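3.2 Objects and surroundings

The tidying tasks were set up on a single table with printed walls on three sides. We wanted small household items that differ in stiffness, shine and outline, placed against a background as busy as a papered room. Items were drawn from the Pamley household list, which holds 350 entries, and were reduced to 30 by size and weight. Figure 4 gives three views of the table and its contents.
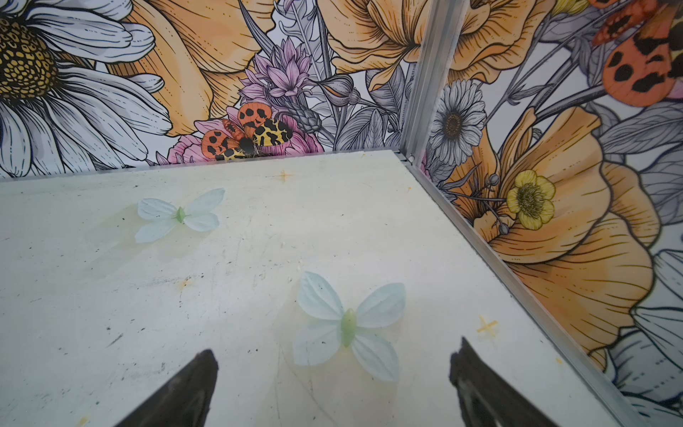
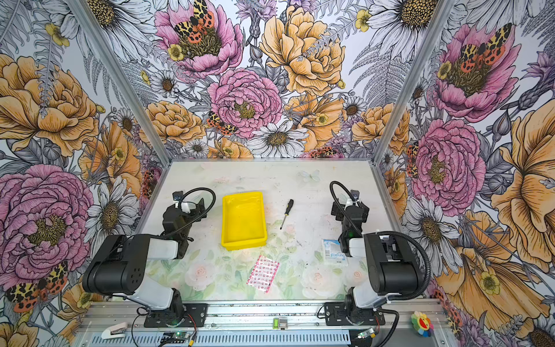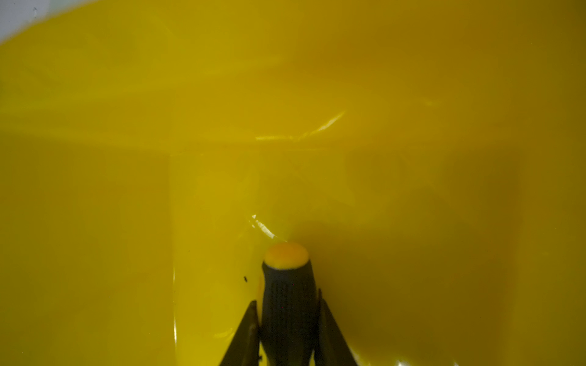 Figure 4. Views from one session. First: two artificial butterflies on the white surface. Second: the full table with yellow tray, screwdriver and sheet of adhesive bandages. Third: inside a glossy yellow container, with a screwdriver handle at the bottom.

Each item was assigned to one of three groups. Rigid items keep their outline in any position and were scored on final placement only. Flat items, such as sheets and cards, were scored on placement and on whether a fold or crease had been added. Light decorative items were scored on placement and on the state of their thin parts, as petals and wings bend under small loads and do not always return to their original form.

Surface finish was recorded separately from colour. In the May pilot at the Husolia site, glossy containers accounted for most of the disagreement between raters, who could not settle on where the inner wall met the floor when highlights crossed the corner. The labelling guide was revised on 2019-08-27 to let raters mark this boundary as uncertain. Matte items needed no such change.

Wear on the work surface was left as it was. Scratches and specks build up in any workshop or kitchen, and repainting between sessions would have altered the background part way through the study. Raters were told to ignore marks on the surface unless an item covered them.

The final set contains 2183 labelled placements. Of these, 200 were labelled twice, once by the Trivska team and once by the Yimyam team, to measure agreement. Placements in which an item came to rest against a wall were kept and are reported separately in Section 4.1.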